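How to compare two hand-held grippers on a table task

Print this page | E-mail this page

Posted 2024-02-02

At the Windlow workshop we received a second pair of hand-held grippers and needed to decide which pair to use in March. Reading the data sheets did not help us much, so we made a small test. It takes one afternoon, and you can repeat it with any two models. In this page I call our pairs the Castcombe and the Kavanagh.

What you need

A table which you can reach from one side without stepping. A basket with compartments. Several objects of different kinds: one soft, one flat and stiff, one that slips a little. A notebook and a timer.

Step 1. Check the jaws

Close each gripper fully and look at it against a light. The tips should meet along their whole length. One of our Castcombe jaws was open by a hair on one side, and thin packets fell from it. We turned the adjusting screw a quarter turn and it was good.

Step 2. Check the markers

If your grippers carry marker cubes, wipe the faces with a dry cloth. Push every cube gently with a finger. If it moves, tighten it now. A cube that turns during the test will spoil the recording, and you will see this only in the evening.

Step 3. Set the table

Put the basket in the center and the objects on different sides of it. Draw the positions in your notebook, so the second pair gets the same table as the first. Use the tablecloth you will have in the real work. On our cloth the Kavanagh tips caught the fabric when we came in too low, and on the bare table we never noticed it.
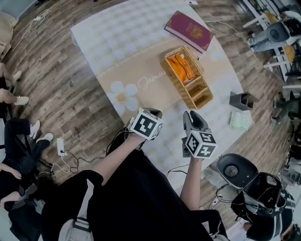

Both grippers over the table, with the basket in the center and the book behind it.

Step 4. Make the trials

Let the same person use both pairs. Start with the arms low and the jaws open, pick one object, put it in a compartment, then return to the start. Change the pair after every 32 trials, so that tired hands do not decide the result. We made 642 trials in total, which is more than you need. After 202 the order of the two pairs did not change anymore.

Step 5. Write down the failures

We used only three marks: dropped, missed, and touched something else. Write the object next to the mark. Do not correct a bad grasp with your other hand, even when it is very tempting.

What we found

The Kavanagh was better with soft things and packets. The Castcombe held a hard cover more firmly, but it needs more force from the fingers, and our tester asked for a break twice. For the Nitville sessions we took the Kavanagh. The log has 1,940 lines and we keep it with the spare jaws, in the same drawer.

Related pages
Cleaning marker cubes
Choosing objects for a pick-and-place test
How to replace worn jaw tips
Camera height and table height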